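3.2 Cases and drive mounts

Desktop towers came in through Prirano, mostly office machines with the side panel already off or loose. We logged 701 parts by type. Caddies got their own row in the log, becuase they go missing more than anything else. Blue plastic, tool-less, upright handle. Fig. 4 (a–d) shows a tower, its drive area and the holder plate.
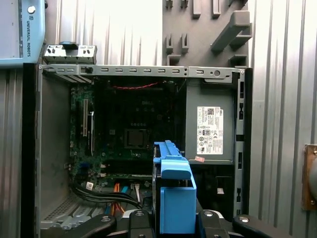
3.3 Cables around the drive

Data and power both go to the drive, so both have to be off before the tray moves. Flat SATA cable is stiff and springs back over the power wires. Order used: data first, then power, then latch. Took some 96 seconds per drive in the January round, longer when the wires were tied.
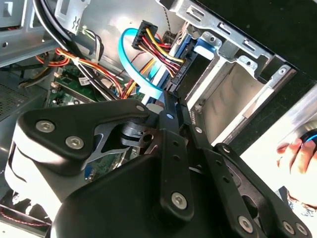 Laimutė Paulauskas

Notes on the bench, same section. Grooved aluminum, rail along the top. Fine for bolting things down, bad for small screws, which roll into the grooves and stay there. We tried a rubber mat for 2 weeks and gave up on it.

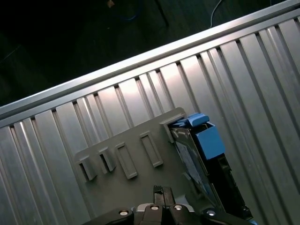 Holders are gray plastic, one flat plate with raised slots. Open clips and closed frames on the same plate, so a part has only one place that fits it well. Derner used loose trays for this and reported more mix-ups. We didnt repeat their count.
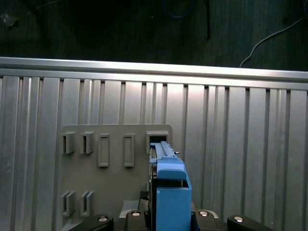 Jankauskaitė objects that fixed slots only pay off when the towers are all one model, and that a mixed batch needs trays anyway. Fair point for mixed batches. Ours was close to uniform, see Table 2.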